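Refinishing, or not refinishing, a dining table

The table came from a house sale near Cetimholm in May, dark brown, heavier than it looks, and with a gloss finish that somebody had clearly been proud of once. I have been putting off a decision about it ever since. These are my notes so far, mostly for my own reference, partly for Euan Paterson, who asked what I was doing about the scratches and got a shorter answer than he wanted.

First, what the finish is. I tested a spot on the underside of the apron with denatured alcohol on a cotton swab. It went tacky inside a minute, which points to shellac. A second spot, on the inside of a leg, did nothing at all with alcohol and softened slightly with lacquer thinner. So the top and the base may have been finished at different times, or one of them has been redone. Marion Gunn, who sold it to me, thought her father had done the top himself but could not say with what. I have not tested the top surface and would like to avoid it.

Second, the scratches. Most are in the finish only. A fingernail passes over them without catching. A few catch, and those run mostly with the grain, so I assume they came from dishes being pushed along the length of the table. None of them show pale wood at the bottom, meaning the color goes deeper than the clear coat or the scratches are shallower than they feel.

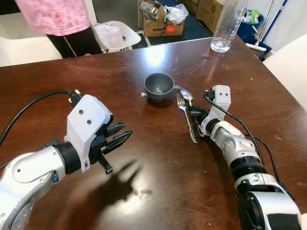 Gloss is the real problem. A glossy film reflects a light source as a compact bright patch, and any scratch crossing that patch scatters light sideways and shows up as a line. Under the overhead lights the top puts up a strong glare, and the wear in the finish is plain to see, while small things set down on it, like the dark gray cup with the spoon and fork beside it, have to compete with the reflections. A satin surface would spread the same light over a wider area and hide most of this. The wood would not be in any better condition, but I would stop looking at it.

There are three ways to get there. The least invasive is to rub the existing finish down with a gray abrasive pad and paste wax, always with the grain. It is reversible in the sense that gloss can be buffed back up. The second is to level the film with wet sandpaper and finish with 4000 grit, which keeps the gloss and removes the shallow scratches, at the cost of film thickness. I have no way to measure how much film there is. The third is to strip it. Flora Hepburn has stripped two tables of this age and recommends against a third.

I tried the first method on the spare leaf, which has the same finish as far as I can tell. Procedure: wipe with mineral spirits, let it flash off, load the pad with a little Nisbet dark wax, 20 strokes per section with overlapping edges, wait 10 minutes, wipe back with an old T-shirt. The sheen dropped evenly except at the ends, where I had reversed direction too early and left a visible band. A second pass, with the stroke carried right off the edge, mostly fixed it. The deeper scratches held a bit of wax and darkened, an improvement.

Open questions. Wax has poor resistance to heat and not much to standing water, and this table gets used. Ewurabena Owusu suggested a wiping varnish over the rubbed surface, but anything oil-based over old wax is asking for trouble, and I am not confident I can get all the wax off. Coasters, then, for now.

I will leave the leaf by the window for a month and see how it wears before touching the main top. The leg finish can stay as it is. One of the leaf pins is loose and needs a 10 mm dowel, which I will do at the same time.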